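3.2 Gathering the Kitchen Demonstrations

We wanted the Barnavach set to feel like housework, and that goal shaped nearly every choice we made in collecting it. Earlier sets of this kind, our own included, put one object on a bare table and asked for one clean motion. A policy trained on those learns quickly and then falls apart next to a stove. So we moved into a furnished kitchen in Bredbridge and stayed there through June, recording full tasks among pots, lids and small appliances that the operator had to work around.

Each episode begins with a short written instruction such as "pick up the plate" or "put the bowl away". The operator drives the arm by hand controller while we log joint positions, gripper opening and the head view, all at 30 frames per second. An episode ends when the operator presses the stop pedal. We kept 2,000 episodes for training. A further 876 contain at least one failed grasp followed by a recovery, and we store these apart so that they can be mixed in at a chosen rate (see Section 4.1).

Plates gave us the richest data by far. A flat plate on a flat counter leaves very little to hold, and the useful contact is a narrow strip along the rim. Figure 3 shows the gripper at the left rim of a plate, with three lidded pots standing behind it.

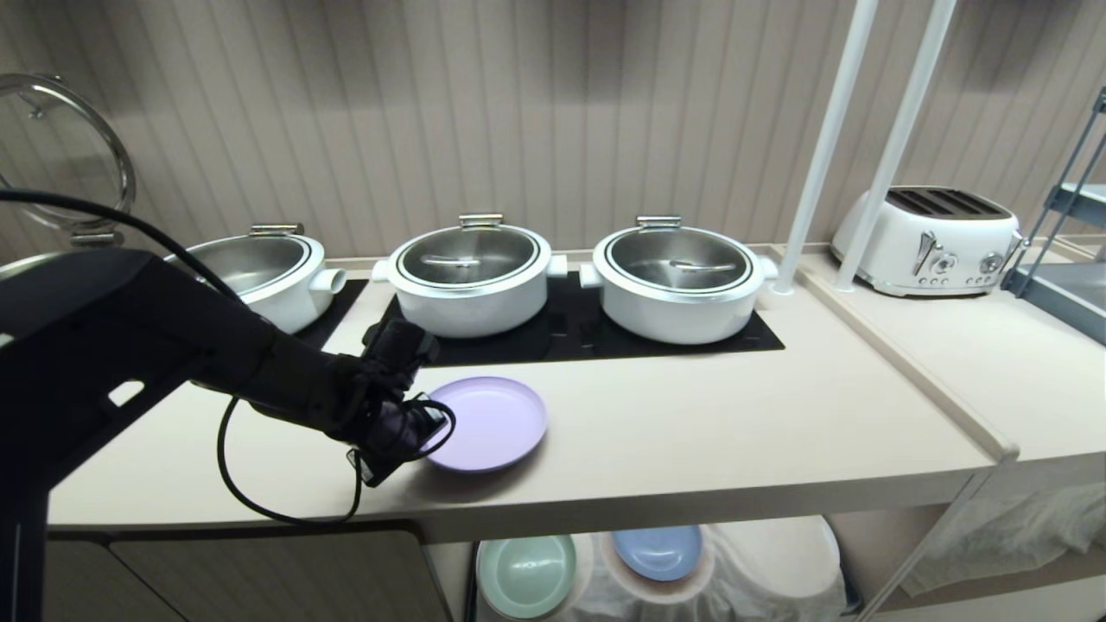
Figure 3. Rim grasp on a plate in front of the cooktop, head view.

Roxana Roman objected at the pilot stage that rim grasps alone would teach the policy to treat every edge as a handle, and that we should record approaches the operator gave up on as well. She was right, and we are very glad she pushed! We added a label for abandoned approaches, marked at the moment the operator backs off, and it became one of the most useful signals in the whole set. The Ji baseline, which had no such label, kept closing on edges it could not lift.

Operators were free to choose their own approach angle. We had planned to fix it, but the first Monday of free recording produced such a lovely spread of strategies - low slides, steep pinches, small nudges to turn the plate first - that we dropped the rule at once. The cost is a noisier set of actions, and the training loss does fall more slowly. Variation between operators is taken up in Section 3.3, along with the way we split episodes so that no operator appears in both training and test.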